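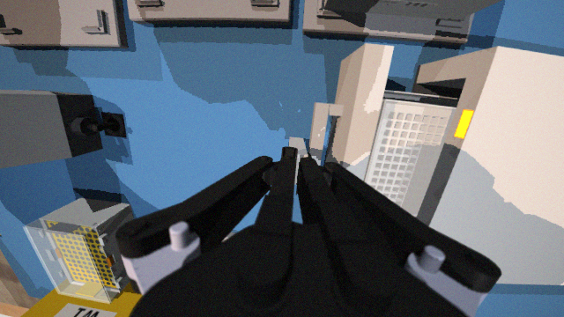
Fig. 1. Flat blue surface with cast shadows in a darker blue.

Drawing for Interiors, first year
Handout 5: Light, shade and cast shadow
Dewanti Ngui, Mometti Building, Room 9

Please read before the Wednesday class and bring with you a soft pencil (4B or softer), a kneadable eraser and a sheet of grey paper. The white paper is not suitable for the second exercise.

1. Some words we shall need

In everyday English the word "shadow" is used for everything that is dark. For drawing we need to be more exact, and in the marking I will look at whether you use the terms in the same way as here.

Shade (also: form shadow) is the dark part of an object itself, on the side which is turned away from the light.

Cast shadow is the dark area that an object throws onto something else, for instance a floor, a wall or another object.

Terminator is the border between the lit part and the shade. On a cube it lies on an edge. On a sphere or a cylinder it is soft, and many students draw it too hard and too near to the outline.

Penumbra is the soft border of a cast shadow. It becomes wider when the light source is larger, and also when the object is farther away from the surface which receives the shadow.

Reflected light is light that comes back into the shade from a floor or a wall nearby. It is always weaker than the direct light. If you make it as bright as the lit side, the object will look like metal even when it should be plaster.

Local colour (or local tone) is the colour a surface has by itself, before we think about the lighting.

2. The colour of a shadow

Beginners mix grey or black into every shadow. In most rooms this looks dirty. A cast shadow is first of all the same surface with less light on it, so on a blue floor it will be a darker blue, as in Fig. 1, and on a terracotta floor a deep red-brown. Only after this we ask what other light arrives there. Under a clear sky, an outdoor shadow receives light from the sky and moves towards blue. In a room with a large yellow curtain, the shadow may move towards yellow.

The method which Saodah Govindasamy taught in this course before me, and which I still recommend, has three steps. Mix the local colour. Mix a darker version of it, without black. Then, on a separate place of the palette, bend this darker version a little to warm or to cool, and compare the two side by side before you use either of them. The difference should be small. If a visitor to the studio notices it from the door, it is too much.

3. Where does the shadow fall?

For sunlight we take the rays as parallel. For a lamp they spread out from one point. In both cases you need two directions only: the direction of the ray through the top of the object, and the direction of the same ray seen in plan, on the floor. Where these two lines meet is the end of the shadow.

Work in this order:

a) Draw the object and find its foot on the floor. For a lamp, find also the foot of the lamp, that is, the point on the floor directly under it.

b) From the foot of the lamp draw a line through the foot of the object and continue it. For sunlight, draw the line in the chosen plan direction.

c) From the lamp draw a line through the top of the object until it meets the line from b).

d) If the line on the floor arrives at a wall first, it turns and goes up the wall. On a flat vertical wall, the shadow of a vertical pole is also vertical. Please check this at home with a broom and a torch – it is the mistake I correct most often.

For a sun at 30 degrees above the horizon, the shadow of a pole is clearly longer than the pole. At 45 degrees the two are equal, and this is why so many old architectural drawings use this angle. You may use it too in your first sheets, but not in the final one.

4. Showing a corner without drawing a line

In technical drawing a corner of a room is a line. In tonal drawing it is a change. Two walls with the same paint will nearly always have a different value, as they stand differently to the window, and often the paint is different as well. In Fig. 2 the wall on the left is a pale greenish white and the one on the right is a darker blue-grey, and the eye finds the vertical corner without any help. The white baseboards do the second half of the work: they change direction, and so they tell us how the floor meets the walls.

Prasetyo Nugroho, who gives the Manurung workshop in November, asks his students to cover their outlines with tone until they cannot be found any more. I do not go so far in the first year. But please try to leave out the outline in one corner of your drawing, and see if the room is still standing.

A few remarks from last year's sheets:

– The darkest tone in a corner is often not in the corner itself, but a small distance from it. Light bounces from one wall to the other and lifts the tone there.

– Ceilings were too white. A ceiling gets very little direct light from a side window.

– Patterned floors (planks, tiles) must follow the perspective first and take the tone second. If the planks are wrong, no shading will save them.

– Stone-like or mottled surfaces should be drawn with less contrast than you think. Half close your eyes, and keep only the spots which remain.
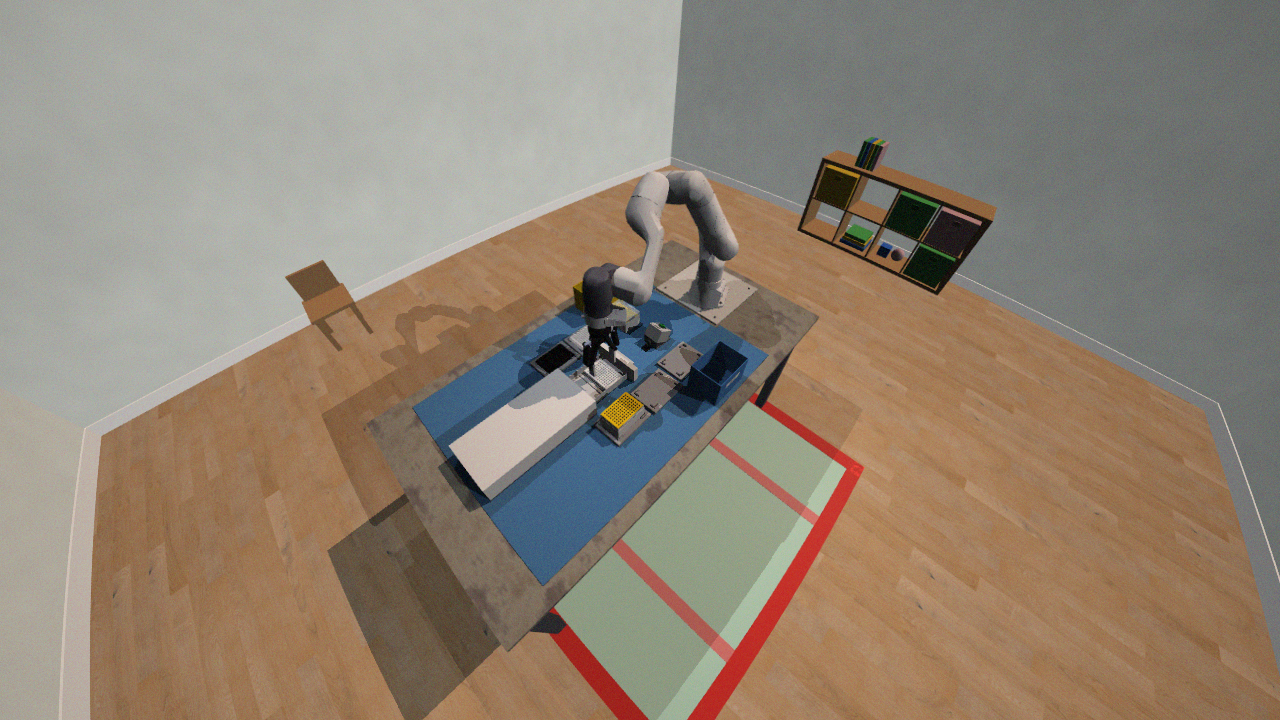 5. Exercises

Exercise A (in class, 20 minutes). One box, one lamp. Construct the cast shadow with steps a) to d). Leave your construction lines visible. Use no tone at all.

Exercise B (in class, 30 minutes). The same box, on grey paper. Use the paper as the middle value, pencil for the darks and white chalk for the lights. Chalk and pencil must not touch each other, otherwise they make a cold milky grey.

Exercise C (at home). Choose a corner of a room where you live and draw it twice, once in the morning and once after dark with a lamp on. Keep the same viewpoint. Write the time on the back of each sheet. A5 size is enough.

Adi Rahman will collect Exercise C at the start of the next class. Late sheets go in the tray outside Room 9, with your name on the front.

6. Reading

Idell, the chapter on shadows in one-point perspective. You can skip the part about curved surfaces for now, we return to it with the staircase project.

Skerkov, the plates only. The text is old-fashioned and in some places not correct about reflected light, but the plates are very good to copy. Aisyah Lubis has the studio copy, please ask her before you take it home.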